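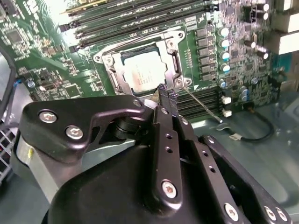 Automated computer servicing is the use of robots to open, repair, upgrade or take apart desktop computers, workstations and servers. It is usually treated as a branch of shop-floor automation, though the work is closer to that of a repair bench than to that of an assembly line. The term covers tasks such as changing memory modules, replacing drives, reseating cables and exchanging processors. As of Wednesday, May 22, 2019, most of these tasks were still carried out by hand, and robotic systems for them were found mainly in laboratories and trial workshops.

Background

The machine assembly of circuit boards is a mature field. Small components are placed on bare boards at high speed, by equipment that knows in advance where every part belongs. Servicing a finished computer presents a different problem. The board is already fixed inside a case, cables may lie across it, and two machines of the same model may have been fitted with different parts over the years. A repair robot must therefore find the part it needs before it can handle it.

Interest in the subject grew out of two trades. Operators of large computer rooms wished to reduce the number of visits made by technicians, and refurbishing firms wished to recover working processors and memory from retired equipment. The second group has been the more active of the two, as its work is repetitive and a delay of a few minutes does little harm.

Processor exchange

The exchange of a processor is often used as a test of skill. In the land grid array design, common in workstations and servers, the contact pins are in the socket on the board, and the processor has flat contact pads on its underside. The processor is held down by a hinged metal frame, known as the load plate, which is secured by one or two levers depending on the socket.

A full exchange includes removing the heatsink, releasing the levers, raising the load plate, lifting out the old processor, setting the new one in its place, and closing the plate again. The processor must be lowered straight down and must not slide across the pins, which bend easily. A bent pin can make the whole board unusable.

People do this work largely by touch. A technician feels the processor settle into the socket and will stop if it sits unevenly. Robots with two parallel fingers can hold a processor by its edges, but the fingers take up space on either side of it, and the walls of the socket leave little room for them. Some systems use a suction cup for this step and keep the fingers for the lever and the plate.

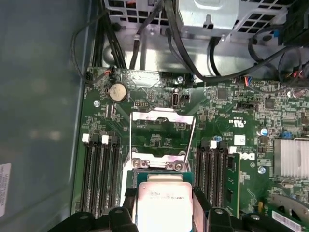

A camera mounted near the gripper is commonly used to guide the final approach. Its chief weakness is that the fingers hide part of the socket at the moment when a clear view is most needed. Bright metal adds a further difficulty, as reflections from the load plate and from the top of the processor change with each movement of the arm. Force sensors in the wrist are used to make up for both problems, and a second, fixed camera is sometimes added.

Trials

One of the longer published trials was run by Testotix at its workshop in Sotberg, under the direction of Ravinder Lachance. The trial covered 553 attempts to seat a processor in an open socket. Of these, 124 were stopped by the system itself or by an attendant before the processor was released. The report, issued in March, gave poor alignment as the most frequent cause. It did not include the removal of heatsinks, which was done by hand throughout.

A smaller study by Grudard compared a robot with trained staff on the complete exchange. The robot needed some 8 minutes for each machine, and the staff needed 2. Merle Pearce, the author of the study, noted that much of the robot's time was spent looking at the board between movements, and that the movements themselves were not unusually slow.

Assessment

Opinion on the readiness of the technology is divided. Supporters point out that speed matters little in refurbishing, where a robot may be left to work overnight. Critics answer that a system which needs an attendant offers small savings, and that the cost of one damaged board can exceed the value of many recovered processors.

Memory modules are generally considered the easier case. They stand upright in long slots, are keyed to fit in one direction only, and need firm pressure to seat. Loose cables remain the least settled part of the problem. They have no fixed shape, they may cover the part to be reached, and they move when touched. Fraser, a maker of workshop fixtures, sells a set of clips meant to hold cables away from the board during robotic work, but the clips must be fitted by a person before the robot can begin.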